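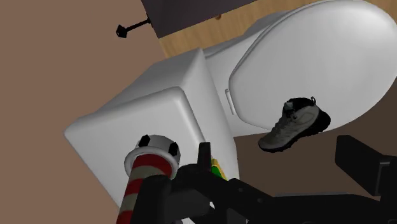

Household Water and Its Numbers
Session 3 handout – Reading conservation claims
Instructor: Thenmozhi Mathew

Most of you came in with a figure in your head for how much water a home can save by changing its fixtures. Please put it aside for this session. I have been reading these claims for a long time and I trust very few of them.

Start with where a savings figure comes from. There are 2 common routes. One is the bench test: run the old fixture, run the new one, subtract. The other is the water bill, before and after. The bench test tells you about the fixture on a bench. The bill tells you about the house, including the teenager who moved out and the lawn that got rained on. Neither is useless, but people quote the first as if it were the second.

The Brastent study

You were asked to read the summary by Helge Nyberg and Elsa Solheim. They followed 300 homes in Brastent after a toilet replacement program and reported a 23 percent drop in indoor use. Look at what sits under that number.

The homes signed up on their own. People who sign up for a water program are often people already thinking about water, and some would have cut back anyway.

There was no comparison group. The town raised its rates in April of the same year, which the authors mention in a footnote and then leave alone. A rate increase can lower use all by itself.

Indoor use was never metered separately. It was worked out by taking winter bills as the indoor share. That is a normal method, and I use it too, but it breaks down in any house with a leak outdoors.

I don't say the program failed. Old toilets do use more per flush, and swapping them ought to save something. How much of the 23 percent belongs to the toilets, the paper can't tell us.

Leaks

A worn flapper can let water through day and night, and a new low-flow model with a bad seal may waste more than the old one did. Savings tables almost never include this. Stela Radu's reply to the study asks for repeat visits after three years – a fair request, and as far as I know it hasn't been answered.

For next time

Read the Husteo brochure, pages 2 and 3. Mark every number that has no source. Then write one paragraph on what you would need to see before repeating the main claim to a neighbor. Bring a recent water bill if you have one, with the account number blacked out.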